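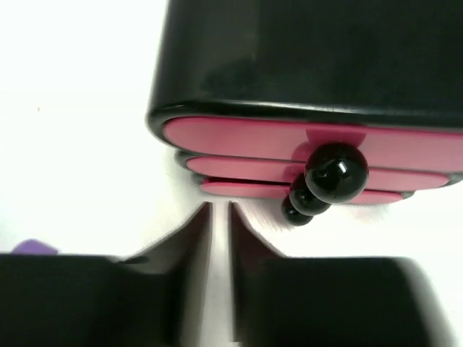
Ticket summary

Product: Stimix label and stock software, desktop edition
Opened: 25/07/2025
Category: Printing / label templates
Priority: Normal
Status: Resolved, article pending

Reported problem

Small-parts storage labels print with the text shifted to the right. The first label on each sheet is correct. The shift grows down the sheet, and by the last row the final two characters of the part code are missing. The customer uses the labels on drawer fronts and has a full set to replace after a change of part codes in June.

Environment

Stimix installed on one desktop PC, no network share. Printer is a Sonirham office laser connected by USB. Label stock is Peñalver, 39 labels per sheet in 3 columns. Stock list imported from a spreadsheet, 200 lines. No other label software on the machine.

Log

Entry 1 (support)
Asked for a test sheet printed on plain paper with outlines switched on, plus the template file. Asked the customer to confirm whether the shift also appears in print preview.

Entry 2 (customer)
Test sheet and template attached. Preview looks correct. The fault is only on paper. Same result from the manual feed slot and from tray 1.

Entry 3 (support)
On the test sheet the outlines shift together with the text, so the template cells are not at fault. The outlines are also slightly too wide, which points to scaling in the driver. Please open printer properties, Layout tab, and report the value next to Page scaling.

Entry 4 (customer)
Set to Fit to page. Changed to None and printed again. Columns now line up across the sheet. Text on the lower rows still creeps to the right, though less than before.

Entry 5 (support)
Scaling fault confirmed and cleared. The remaining creep is a separate matter. Template file shows Row offset set to a small positive value. This field is meant for stock with staggered rows and should be zero on your sheets. Go to Template, Advanced, Row offset, enter 0 and save under a new name. Do not overwrite the original until the new one has been tested.

Entry 6 (customer)
Done. Plain paper test is correct in all rows. On real label stock the part code is still clipped on 16 labels. They are all codes with a suffix.

Entry 7 (support)
Checked the import. Those codes have trailing spaces carried over from the spreadsheet. Stimix counts the spaces when it centres the text, so the visible part moves left and the box overflows. Run Tools, Clean fields, tick Trim spaces, apply to the Part code column only. Applying it to Description will also remove line breaks.

Entry 8 (customer)
Trimmed and reprinted. All labels correct. Can this be done on import?

Entry 9 (support)
Yes. In the import window, step two, tick Trim on load. The setting is stored per import profile, so it needs to be ticked again if a new profile is made. Profiles converted from Rillidix always have it off.

Cause

Driver scaling set to Fit to page; non-zero row offset in the template; trailing spaces in imported part codes.

Follow-up

Template check for non-zero row offset requested from development. Driver scaling note to be added to the printing article.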